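Two Grippers, One Small Die

The Flotholm laboratory has spent the winter comparing two grippers in simulation before committing either to a physical arm. The programme, led by Lanying Deng, began in December and uses objects chosen for their awkward shapes, among them a die with eight triangular faces.

Such a die offers a parallel gripper very little to hold. If the fingers close across a pair of opposite faces, the contact is sound. If they meet an edge or a tip, the die turns and is lost. The first gripper, known in the laboratory as Pan, has flat, rigid fingers. The second, Briketti, has softer pads that give slightly under load.

Each gripper was given 500 attempts from varied starting positions. Pan was the quicker of the pair and the easier to control, but it was sensitive to small errors in the angle of approach. Briketti forgave those errors more readily, although it was slower to release.

"We had expected the softer pads to settle the matter," said Tianyou Jiang, who prepared the trials. "In practice, the position of the wrist camera made as much difference as the fingers did."

The camera will therefore be the subject of the next round. Xiaoyan Lu is preparing a set of alternative mountings, and the same objects will be used throughout so that results may be compared. Tests on a physical arm are to follow at the Stunitz workshop, under the supervision of Hongmei Meng.
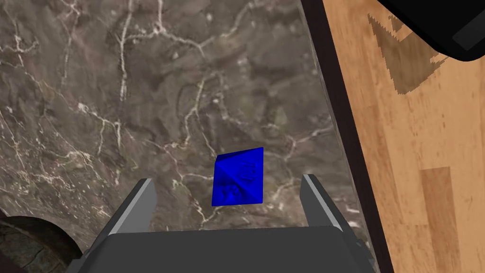
The eight-sided die between the gripper fingers, in simulation.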